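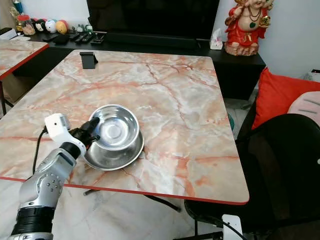 Visita à oficina da Luvico, 22 de junho. Fomos três: eu, Karabo Ntuli e Delyth Nicholas. O objetivo era ver como eles mantêm a célula de manipulação de louça, porque a nossa vai ser montada em setembro com o mesmo tipo de braço e ainda não temos rotina de manutenção escrita.

Quem nos recebeu foi Thư Kim, responsável pela célula. A sala fica no primeiro andar, tem chão de ladrilho e está mobilada como uma sala de estar, com televisão, móvel baixo e almofadas. O braço trabalha sobre uma mesa quadrada com tampo de padrão marmoreado.

## Montagem

A câmara do punho é uma caixa retangular branca e o cabo preto desce ao longo do braço, do lado esquerdo. Perguntei pelo cabo, que é o que mais nos preocupa. Já trocaram dois. Os dois partiram junto ao conector, por dentro, e a falha aparecia só em certas posições do punho. Agora deixam uma folga maior na parte de cima e verificam a passagem com o braço estendido e recolhido antes de apertar qualquer abraçadeira.

A mesa não está fixa ao chão. As posições são conferidas todas as manhãs com um gabarito que encosta a dois cantos do tampo. Se houver desvio, corrigem a mesa, nunca o programa. Waldemar Wasilewska, que faz a parte elétrica, disse que no início corrigiam o programa e que ao fim de um mês ninguém sabia qual era a referência.

## A tarefa das taças

Vimos a mão preta, de vários dedos, pegar numa taça de aço inox pela borda e incliná-la por cima de outra maior, pousada na mesa. É a tarefa que usam para testar a mão depois de cada intervenção. O aço polido dá reflexos que atrapalham a câmara, e a borda exige que os dedos fechem alinhados. Se um deles tiver folga, a taça roda.

O teste tem 25 repetições. Com mais de uma falha, a mão volta para a bancada.

## Manutenção

Copiei do quadro da oficina:

- Todos os dias: limpar as pontas dos dedos com pano húmido, limpar a lente, passar o gabarito.
- A cada 300 ciclos: verificar o aperto dos parafusos das juntas e a folga de cada dedo.
- A cada 3,000 ciclos: desmontar a mão, trocar as pontas, recalibrar a câmara.

O contador marcava 982 desde a última desmontagem. Os parafusos são pequenos e levam uma marca de tinta depois de apertados, fora da zona de passagem do cabo. Usam chave dinamométrica só nas juntas; na caixa da câmara apertam à mão.

As pontas dos dedos vêm da Carkach. Demoram a chegar e convém encomendar dois jogos de cada vez. Experimentaram as da Tukis, mais baratas, e desistiram por causa do desgaste nas bordas metálicas.

## Para a nossa célula

Delyth vai desenhar o gabarito com as medidas da nossa mesa. Karabo fica com a folha de registo dos ciclos. Pedi a Thư Kim o procedimento de recalibração da câmara, que prometeu enviar por correio eletrónico. Falta decidir quem faz a verificação da manhã quando Karabo estiver fora.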